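Robot teleoperation for teaching

Teleoperated demonstration is a way of showing a robot a task by remote control. A person steers the arms through the job while the joint positions and gripper commands are recorded, and a control program is later trained on the recordings. 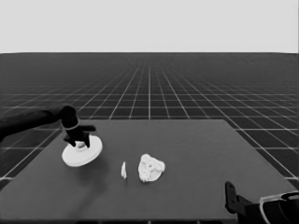 A simulated arm with its gripper closed on the hub of a white disc.

Practice is often done in simulation first. Dinus, a training set begun in July by Yasaman Jalali, holds more than 2,000 demonstrations of 19 tasks – seven of them for two arms.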